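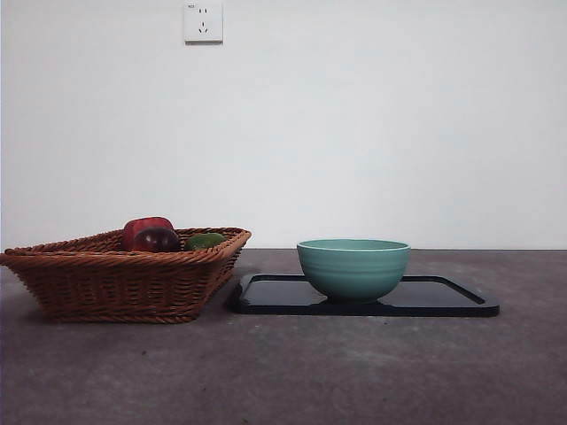

White wall, gray tabletop, one outlet.

From: Lungile Steyn
To: penden-admins
Subject: Re: Re: password rotation on the shared mail hosts

Thulani Fourie wrote:

> I know this has come up before, so feel free to point me at the archives
> and go back to your coffee. We run Penden for a mid-sized nonprofit, 400
> mailboxes, one and a half people to look after them. The half is me.
>
> Since July we've seen a steady drip of logins from places where we have
> no staff. They aren't brute force. Whoever it is has the right password
> on the first try, reads a few messages, sets up a forwarding rule and
> leaves. We reset the account, delete the rule, and a week later it's
> somebody else.
>
> My director wants to go back to forced password changes every 30 days.
> I think that's a bad idea but I couldn't explain why in the meeting
> without sounding like I was dodging work. Also, is there a way in Penden
> to list every forwarding rule on the host at once? I've been opening
> mailboxes one by one like an advent calendar.
>
> Last thing. A sales rep from Draltton has offered us a "breach shield"
> appliance for the front of the mail server. Has anyone here used it?
>
> Thulani

Thulani,

No need for the archives. The last thread on this ran to three months and ended in an argument about mutt, so you'd be worse off for reading it.

Let me take the 30 days first. I spent four years at a place that did this and I can tell you what the passwords looked like, because people wrote them on the whiteboard in the break room. They were the name of the season, the year and an exclamation mark. When we made them add a second symbol, they added a second exclamation mark. Anyone who had the spring one could work out the summer one without getting up.

What you're describing sounds like password reuse or phishing. Somebody signs up for a recipe site with their work address and their work password, the recipe site gets emptied, and the pair turns up in a list. Or they get a very polite note asking them to confirm their mailbox before it fills up. A monthly change does shorten the life of a stolen password, I'll give your director that. But a forwarding rule takes under a minute to set up, and your visitors seem to be done by lunchtime. The rule also keeps working after the reset, as you've found out, if you don't go and look for it.

For the meeting, I'd skip the theory. Ask how many help desk calls you get on the morning after a forced change, and who will be answering them, given that there's one and a half of you. My old director understood nothing I said about entropy and everything I said about overtime.

Now the rules. Yes, you can list them all. On the 6 series there is an export under the admin console, Delivery, then Filters, then the little gear that looks like it does nothing. Choose "all domains" and "user rules included". The second box is off by default, for reasons I have asked about twice on this list and once in person. You get a flat text file. Sort it on the destination column and look at anything going outside your own domain. When I did this on our host, I got 1381 lines, most of them people filing newsletters into folders they never open. The outside ones fit on one screen. Two of those were bad. One was a retired colleague who had been forwarding the staff newsletter to himself at home and was a bit hurt when I turned it off.

Check for rules with odd names as well. The ones I found were called "." and ".." and sat at the bottom of the list where you'd take them for dirt on the monitor. They moved anything with "invoice" or "payment" in the subject to the RSS folder and marked it as read. If you've got an accounts person, start with that mailbox and be nice about it.

While you're in there, turn off automatic forwarding to outside addresses for the whole host, then let people ask for it back. Expect some grumbling. We had nearly 500 users at the time and the requests I got were all from people with a perfectly good reason, whom I had never heard of before and have never heard from since.

Things I'd do this week, in this order:

Export the rules and clean them up. Keep the original file somewhere safe before you delete anything, with the date in the name. You may need to show somebody later what was being forwarded and to whom.

When you reset an account, kill its open sessions too. Penden does not do this for you on a password change. It's a separate button, two tabs away, labeled "Refresh tokens", and I'd guess that's how at least one of your visitors came back.

Turn off the old IMAP basic login if you haven't. It walks right past the second factor. There will be a copier in a hallway that depends on it. There is always a copier. Give it its own account that can send to your own domain and can't read anything.

Second factor for everyone, beginning with finance and whoever has admin rights, including you and including your director. We used Cendon for the codes because it runs on the phones people already have. It's fine. The enrollment screen was plainly designed by someone with very small thumbs, but people got through it. For the few who don't want an app on their own phone (and they're within their rights), get hardware keys and buy spares. Someone will put one through the laundry in the first month.

Then, when that's done, reset every password once and check the new ones against a list of known leaked ones. Penden has a hook for it in the password policy page. After that, leave them alone unless you have a reason to think one has gotten out. I'd offer that to your director as the compromise, one big reset with a date on it, since it has the drama of the 30-day plan and only happens once.

On the Draltton box, I haven't used it, so take this for what it's worth. I sat through the demo. There was a globe, and it spun, and red lines came out of it. I asked what the appliance would do about a login with the correct password and a valid session, and the rep said that was a great question and wrote it down. I am still waiting to hear. It may be a very good spam filter. If you're tempted, ask for a trial with your own logs and have them point out the logins you already know were bad. If they find those, listen to them. If they bring the globe back, you have your answer.

There's a cheaper thing you can do with the logs you've got. Thakur (the log tool, it's in most package repos) can read Penden's auth log directly and mail you when one account logs in from two countries inside an hour. The default config is far too excitable and will wake you at 3 a.m. over somebody's VPN. Mine is tuned down a good deal, and I'll send it off-list if you want it. It has comments in it, some of them about the tool's authors, which is why I'm not attaching it here.

One question back to you. When you say they read a few messages, are you getting that from the mailbox audit log or from the read flags? If it's the flags, don't trust them. Plenty of clients will pull the whole mailbox down without marking a thing, and if there's any personal data in those accounts, somebody in your office needs to know that sooner than you'd like to tell them. Audit logging is off on a fresh install, by the way. Turn it on before you do any of the above, and give it more disk than the manual says.

If anyone else on the list has the forwarding block working on the 5 series, please speak up. I remember it needing a patch, and I remember the patch needing a patch.

Lungile

--
penden-admins mailing list
To leave the list, send a blank message with "unsubscribe" in the subject line. Please don't send it to everybody.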